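Robot Perception and Tooling, Session 6
From marker corners to a gripper path
Notes updated 30/01/2026

Okay, last session we stopped right when it was getting good, with everyone able to find a square marker in a picture and then the clock running out. So let's pick it up from the four corners. By the end of these notes you should be able to take a recording from a hand-held gripper and turn it into a path a planner can use, and (more useful, if you ask me) be able to look at a bad path and guess which part of the software made it bad.

You'll need your copy of Gultow, our little log reader, and the Evuston branch of the tracking code. If you are still on the old branch your yaw angles will come out with the wrong sign. I lost a whole August to that sign once and I'd like to spare you.

1. What the detector gives you

The detector gives you an ID and four corner points in pixels. That's the whole output! Everything else we say about position comes from combining those four points with things we already believe: how big the printed square is, how the lens bends light, and where the square is attached.

People tend to worry about the detector and trust the rest. I'd flip that around. Detectors these days are pretty good, and when they fail they usually fail by saying nothing, which is a polite way to fail. The lens model is where the sneaky trouble lives. With a very wide lens, straight things out in the room turn into arcs, and the bending gets stronger the farther you go from the middle. If you feed those corners straight to a solver that expects a pinhole camera, it will happily hand back an answer, and the answer will be garbage near the rim and fine in the center. You'll test it in the center, because everybody does, and you'll think you're done.

So: undistort the corner points first, then solve. Undistort the points, please, not the entire image. Warping a full wide-angle image flat stretches the outer part like taffy, wastes time and blurs the corners you were going to measure.

Look at the marker card on the far right and the whiteboard on the left here, and think about which lens model you'd want before touching either one. Notice too that the card's lower right corner goes behind the housing. A detector that wants all four corners may drop a marker like that, so write your code to carry on without it.
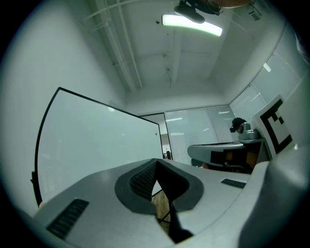
2. Masking out the gripper itself

A camera riding on a gripper sees a lot of gripper. That part of the picture barely changes while the rest of the world swings by, and this confuses anything that tracks loose features from image to image. Your tracker finds nice strong corners on a vent grille or on the mesh of a finger, sees that they haven't moved, and decides the camera must be standing still. Then it averages that opinion with the honest one from the background and you get a path that's too short.

The fix is a mask. In Evuston you draw it once per camera as a polygon and save it next to the calibration file. A few habits that have served me well:

Draw it a little bigger than you need. Edges of the housing are high contrast and the tracker loves them.

Cover the fingers through their full travel. Open them, close them, mask everything they touch in between.

Mask the black outside the image circle too. It looks harmless, but the circle's edge is one long curve of fake features.

Redo it when the camera mount gets bumped. I put a sticky note on my monitor for this one.

The mask has a cost, of course. When the housing takes up the bottom half of the view, you have half a picture left to work with, and if that half is a blank wall or a blank board you're in trouble. Blank glossy surfaces are the worst, since the only features on them are reflections, and reflections move when you do. Glass partitions, same story. For homework you'll run the tracker with and without reflections masked and plot both. The difference is a bit shocking the first time!

3. Several faces, one cube

One flat marker seen nearly head-on has an annoying problem. Tip it slightly toward you or slightly away and the four corners land in almost the same pixels. The solver has two answers that both fit and picks whichever one wins by a hair, so from one image to the next your gripper appears to flap like a fish.

Put markers on the faces of a cube and most of this goes away. Two or three faces visible at once means eight or twelve corners, and they don't all lie in one plane, so the false answer stops fitting. The trick is to solve ONE problem for the cube. Don't solve each face and average the poses afterward. If one face has flipped, averaging a right answer with a wrong one gives you a third answer that's also wrong, just smoother.

What you need instead is a cube description: for each marker ID, where its four corners sit in the cube's own coordinates. Gather every corner from every face you can see, stack them, and run one solve. The steps, in the order I do them:

Read the detections for one image and throw out any ID that isn't in the cube file.

Group them by cube. Left and right must use different IDs, and yes, I have seen that go wrong.

Undistort the points.

Drop any face tilted more than 65 degrees away from the camera. Its corners are squashed together and add mostly noise.

Solve, starting from the previous pose if it's recent.

Check the reprojection error, and keep the number in the log even when it's good.

Then there's the fixed step from cube to fingertips. The solver tells you where the cube is, and the planner wants to know where the fingers are. In our practice file the offset along the tool is 27 mm short on purpose, because I want you to find it. Hint: hold the fingertips on one spot, swing the handle around, and look at where the software thinks the tips went. They should stay put. If they trace out a little bowl shape, your offset is wrong, and the size of the bowl tells you by how much.

From overhead, compare the two cubes below. The right one is tilted so that three faces show, and that's a lovely view for a solver.

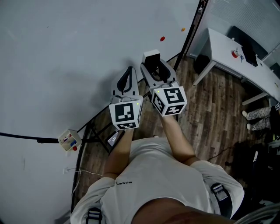
Somebody asked after the last session whether all this marker business could be skipped by using only the motion sensor inside each gripper. It's cheaper, they pointed out, it never gets hidden behind an arm, and it runs much faster than a camera.

All true, and I like motion sensors a lot. The catch is that getting position from acceleration means adding things up twice, and a tiny steady error added up twice grows with the square of time. A few seconds is fine. A minute is hopeless. So use the sensor to bridge the short gaps when a cube is hidden, and let the markers pull it back to the truth when they return. The Pimentel exercise has you do this with a simple filter, and you can set the trust in each source with one slider and watch what happens.

4. Clocks

This section is short and it's the one I'd tattoo on you if the school allowed it. Every stream has its own clock. The overhead camera, the gripper camera, the finger width signal, all of them. If two streams are off by 50 milliseconds and your hand is moving at one meter per second, that's five centimeters of error, and no amount of careful corner finding will get it back.

To line them up, make a sharp motion that every stream can see. I like opening and closing the fingers quickly a few times for the width signal, then a firm shake for the pose. Take the speed from each stream (speed, so you don't care about differing coordinate frames), slide one past the other, and keep the shift where they match best. Do it at the start and at the end of a recording. If the two shifts disagree, a clock is drifting and you need a line, with a slope, in place of a single number.

5. Getting it ready for the planner

Resample everything to one steady rate. Positions you can interpolate the ordinary way. Rotations you can't, so use slerp, and before you do, check the sign of each quaternion against its neighbor. A quaternion and its negative are the same rotation, but interpolate between them carelessly and the wrist takes the scenic route all the way around.

Smooth gently. When I smooth too hard the path looks gorgeous in the plot and then cuts the corner right where the hand slows down to grab something, and that's the very part the planner cares about. Mark gaps as gaps. Please don't draw a straight line across a long dropout and pretend.

After that you check reach. A person can put a hand in places where your arm model has no joint solution, or has one only by whipping an elbow around. Run inverse kinematics on every sample, flag the failures, and flag any big joint jump between neighbors.

Homework

The Trutport recording is 3,000 frames long and is on the course drive. Write the mask, fix the tool offset, find the clock shift, and export the path through Gultow.

Turn in the reprojection error plot, the two speed curves before and after alignment, and a paragraph on the worst stretch of the path and what you think caused it. I'll grade the paragraph harder than the plots. If your path has a jump in it that you can't explain, turn it in anyway and tell me what you ruled out.

Next session is collision checking, so make sure the viewer opens on your machine before you come.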